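## Picking a tent site at Stornley without trusting the map

The campground map rates every site "level." I'd ignore that. Walk the loop before you pay.

1. Park at the gate and go in on foot. It's over 500 yards to the last site, and the far end is usually quieter.
2. Lie down on the bare ground where the tent would go. If your feet are higher than your head, move on.
3. Look for drainage lines in the gravel. "Seasonal" creek beds don't read calendars - April storms fill them fast.
4. Check the wind. The brochure promises shelter from the ridge, and I've yet to feel any.

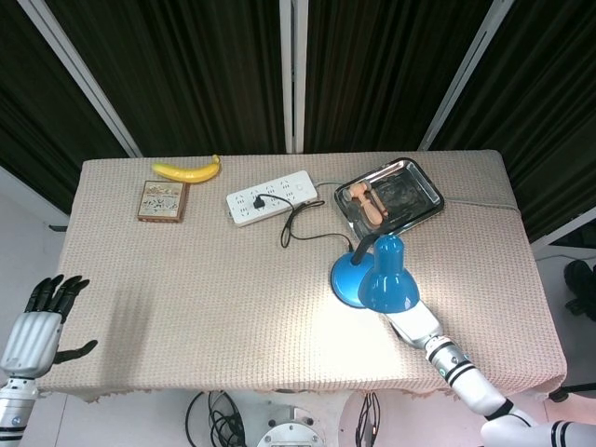
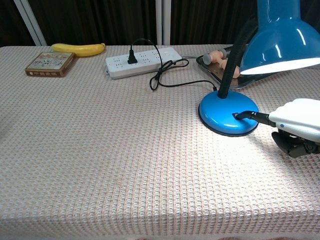 Selina Kaufmann wrote in to say that the upper loop is worse than I make out, and that she lost two stakes there in one night before moving down beside the Pomia trailhead.

5. Stake the windward side first, and use longer stakes than the ones that came with the tent.
6. Keep your receipt until morning. Site changes are supposedly free - ask before you unpack.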